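Flarnus Records Users' Group
Minutes of the technical meeting, Mon 20 January
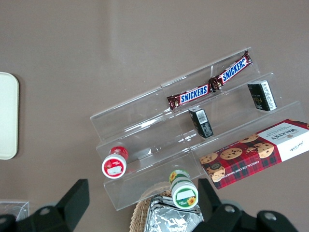 Present: Parveen Naqvi (chair), Anum Janjua (minutes), the import and export maintainers, the documentation lead, and members attending by call. Apologies were received from the Gronville branch representative, who sent written comments on items 3 and 5.

1. Minutes of the previous meeting

Accepted with one correction. In item 4, "place hierarchy" should read "place type". The published copy will be amended.

2. Matters arising

2.1 The nightly backup of the shared test tree now completes. The earlier failures were traced to a media folder whose name ended in a space. The folder has been renamed and a check added to the script.

2.2 The sample tree distributed with Flarnus still contains the old Mahmoud family data, which was meant to be replaced. The replacement is ready apart from its media files. Carried forward.

2.3 The request for a printed quick reference card was discussed again. The documentation lead is willing to write one once the menus settle. No date set.

3. Handling of uncertain and partial dates

3.1 Parveen Naqvi introduced the paper circulated before the meeting. At present an event date in Flarnus is stored as a single value with a modifier (before, after, about, between). The value is used for sorting and the modifier only for display. This produces wrong orderings where a "before" date and an exact date fall in the same year. A burial entered as "before 1842" is listed after a baptism of 3 March 1842, even though the burial must be the earlier of the two.

3.2 The paper proposes storing two sort values for each date, an earliest and a latest, and calculating both from what the user has typed. The text as typed would be kept unchanged in its own field. Reports would print the typed text unless the user had asked for a standard form.

3.3 The import maintainer asked what the earliest value would be for a plain "before" date. The paper suggests the birth of the person where known and otherwise a fixed span set in preferences. He was against deriving the value from another event, as a change to the birth would then alter the stored value of every dependent date. After discussion it was agreed that an open end would be stored as empty, and that the sort routine would deal with empty values at the time of sorting.

3.4 Written comment from Gronville: many of their members work from parish registers that use Old Style dates, and dual years such as 1723/4 must survive a round trip through export. The export maintainer confirmed that they do at present, but that the test covers January and February only. Dates from 1 to 24 March are not tested. A test will be added.

3.5 Quarter dates were raised from the floor. Civil registration indexes give a quarter and not a day, and users enter these in several ways: "Jun Q 1871", "Apr-May-Jun 1871", "Q2 1871". The parser recognises only the last. It was agreed that all three should be accepted and given the same pair of sort values, with the typed text kept.

3.6 A member asked whether a registration quarter should be taken as the date of the birth itself. The chair ruled that this was a question of evidence and outside the parser. The manual should say plainly that a birth may have been registered in the quarter after it took place. Documentation lead to draft a paragraph.

Decision: the proposal in the paper was accepted as amended by 3.3 and 3.5. One member asked for it to be recorded that he would have preferred a single calculated midpoint, on grounds of file size.

4. Duplicate detection

4.1 Anum Janjua reported on the trial of the new matching routine against the Prullow test file. The routine offered 299 candidate pairs. Of these, 130 were marked as true duplicates by the two reviewers working separately, and the remainder were either rejected or left open.

4.2 Most of the false matches came from families that reused a forename after the death of an infant. The routine gives a high score to two siblings with the same name, the same parents and births within a few years of each other. A burial for the elder child before the birth of the younger ought to rule the pair out, but the routine does not read burials, only deaths, and many trees carry a burial with no death event.

4.3 It was agreed that burial should be read as an upper limit for death wherever no death event exists. The same rule is already used in the timeline view, and the code can probably be shared.

4.4 Surname variants. The routine uses a sound code for surnames, which works tolerably for English names and badly for most others. The chair noted that Naqvi and Naqui are given different codes while several unrelated names are given the same one. The import maintainer suggested a table of variants kept by the user, consulted before the sound code. There was general support, with the reservation that the table must travel with the tree and not sit in the program settings. Specification to come to the next meeting.

4.5 Merging. Members repeated the complaint that a merge cannot be undone after the program is closed. The change log holds enough detail to reverse a merge of two people but not one that has also merged their families. No solution was offered. The confirmation box will be reworded to say that family records will be combined as well, which it does not mention at present.

5. Export to other programs

5.1 The export maintainer gave an account of the notes problem. Notes longer than the permitted line length are split on export using a continuation tag. Where the split falls on a space, some receiving programs remove the space and run two words together. Flarnus will in future split inside a word and never next to a space, as the standard recommends.

5.2 Witnesses to an event are exported as plain notes. The links between the witness and the event are therefore lost. Written comment from Gronville: this is the main reason their members keep a second copy of their work. The export maintainer replied that an association record could be used where the receiving program accepts it, with the note kept as a fallback. This would cause the same witness to appear twice in programs that read both. Opinion was divided.

5.3 It was proposed that the choice be offered as a setting in the export window, off by default. The chair was reluctant to add to a window that already has 20 settings, and asked whether any could be removed. The setting for line endings was thought to be unused. The documentation lead disagreed and cited recent questions on the mailing list. It was agreed to move line endings and character set to a second page of the window and to put the witness setting on the first.

5.4 Living people. The privacy filter treats a person as living if there is no death event and the birth is within the span set in preferences. People with no dates at all are treated as dead. Several members considered this the wrong way round. The export maintainer pointed out that reversing it would remove a large number of early ancestors from published trees. A compromise was agreed: a person with no dates will be judged by the dates of parents, spouses and children, up to 2 generations away, and treated as living if nothing is found.

5.5 The filter does not examine media files. A scanned certificate attached to a family is exported even if it names a child who has been filtered out. The manual will carry a warning until this is dealt with.

6. Documentation

6.1 The chapter on places is complete and open for comment. The chapter on media is being rewritten, as the section on relative paths described behaviour that was removed two versions ago.

6.2 The screen pictures in the manual show the old toolbar. They will be replaced together once the export window has been changed under 5.3.

6.3 Translation. Work on the Urdu interface has reached the report module. The remaining difficulty is with sentences built from fragments ("was born on", "in", "to"), which cannot be put in a natural order by the translator. Parveen Naqvi asked that no new report be accepted unless its sentences are held as whole patterns with named slots. Agreed.

7. Release timetable

The date changes in item 3 alter the file format. A tree opened in the new version will not open in the old one. The import maintainer asked for a longer test period than usual, and the release was moved to May. A converter that writes the old format, with the second sort value dropped, will be supplied alongside it.

8. Any other business

8.1 A member reported that the relationship calculator gives "half first cousin once removed" for two people who share both ancestors. He was asked to send a cut-down tree showing the fault.

8.2 The mailing list archive cannot be searched by attachment name. Noted.

Actions

PN – revise the dates paper as agreed under item 3 and recirculate.
AJ – rerun the Prullow file once burials are read (4.3).
Import maintainer – parser changes for quarter dates; specification for the variants table.
Export maintainer – March date test; note splitting; layout of export window.
Documentation lead – paragraph on registration quarters; media privacy warning; new wording for the merge confirmation.

The date of the next meeting will be sent to the list.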